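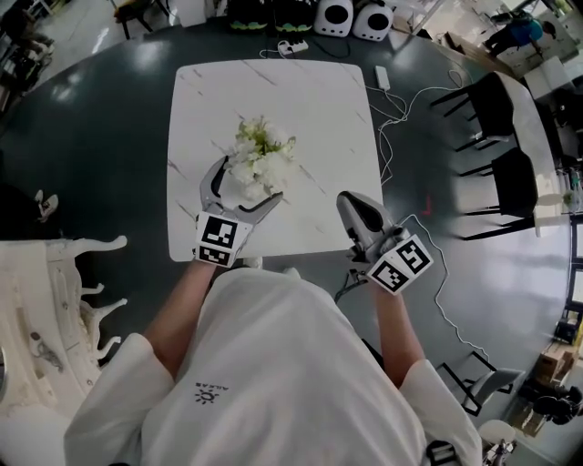

Collection at the marble-patterned table, with artificial flowers as the object and a gripper in each hand.

June 9, 2019

The Dellwood collection has now reached 1,639 accepted examples. I set out below how the work is organized at present, as several readers of this blog have written to ask about the hand-held method and the earlier posts are out of date.

Each example is one complete attempt at a short task by one operator, who holds the two grippers and carries out the task directly. The marker cubes mounted on the grippers allow their position to be recovered afterward. The learning system, which we call Visser, is trained on the resulting paths together with the view from above the table.

The flower task was added in the spring. It requires the operator to take hold of the bunch near the base, lift it, move it to a stated part of the table, and release it. Petals and leaves bend differently on every attempt, and for that reason it was given a larger share of the schedule than the tasks with rigid objects. At the time of writing it accounts for 693 of the accepted examples.

Operators work in sets of eight attempts and then rest. The limit was introduced after a review of the early material, in which the later attempts of a long sitting were noticeably hurried. Visser had learned the hurry as well, and closed its jaws before it had reached the stem. Those early sets have been kept in storage but are no longer used for training.

Some 238 examples have been rejected to date. The most frequent cause is a marker cube turned away from the camera for too long. Cables come second. An operator who reaches across the table can draw a cable tight, and the path then shows a small jerk that has nothing to do with the task. Operators are asked to check the slack before each set and to report any pull they feel, even when the attempt was otherwise sound.

We do not ask for perfect attempts. A missed grasp followed by a calm second try is accepted and labeled as a recovery. The rooms at Tokcombe, where the first trials were held, produced very few of these, and the system trained on that material had no useful response when a grasp failed.

The written instructions for operators are being revised. The present version describes how to hold the grippers at the start of an attempt but says too little about where they should come to rest at the end, and practice has drifted between operators. The new version will be in use before the next group of tasks begins in November.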